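Spent the afternoon at the Lerton open day. It's the old Brekent building, past the bus depot. Free entry, sign in at the desk, coat on a hook. A few notes while I remember them.

First stop was a talk by Cheng-en Fang on how they teach the arms. A person drives them by hand first, many times over. The set they train on now has 2864 runs in it. Took 74 days to record, with breaks.

Second stop was the Nimri stand. Mostly leaflets. Moved on.
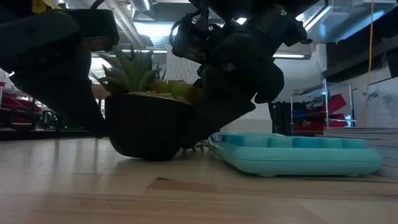
I went mainly to see two-arm work, as we're thinking of it for the potting benches at Fikenine. One arm on a round pot tends to push it away, in my experience. With a gripper on either side you have a chance. The bowl they used is smooth, black and narrow at the base, much like the ones we sell, and the spiky leaves stick out just where you'd want to bring a finger in. I asked about damaged leaves. Cheng-en said they do get some and are still working on it.

Also asked about price. No figure yet for the arms. The grippers are sold separately and a spare pair of fingers is £588, a bit steep for us.

Queue for the hands-on session was almost 4 rows deep so I left it. They're running another open day in May and I've put my name down.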